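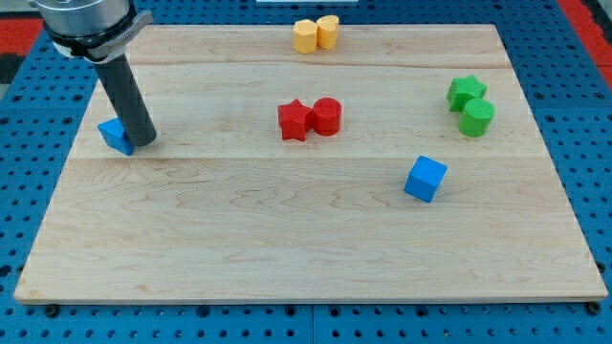 Where we are with the Petthorpe oral history recordings, August

Hi Niloufar,

Good month, mostly! We finished 10 more interviews, and I'm so pleased with them. The one with Konrad Baumgartner ran nearly three hours (he worked at the old cannery from age fifteen and remembers the name of every foreman), so I've split it into four parts for the website. He wants his sister to hear it before it goes up, and I said yes.

Money

You gave us $2,000 for this stretch and we've spent $836. Most of that was transcription, plus two decent microphones and a bus fare or two. The bill from Firkitz for tape transfer hasn't come yet and I expect it to eat a good chunk of what's left. I'll send you the receipt when I have it.

Listening

The pages got 2,159 plays, way up on July. The flood stories are doing best by a mile. People keep writing in with corrections to street names, and Rasmus has been fixing those as they arrive.

What's slow

Consent forms, again. Three families still haven't signed, and I don't want to nag anybody over the summer. Also the Grigaitė tapes have a bad hum on side B. Jaanus thinks he can get it out, but he's away until the end of the month.

Next up

I'd like to start on the school bus drivers – there are five who've said they'll talk to me! Could we move the listening evening to October? The library has the big room free then and it'd give me time to cut a proper program.

Talk soon,
Žydrūnas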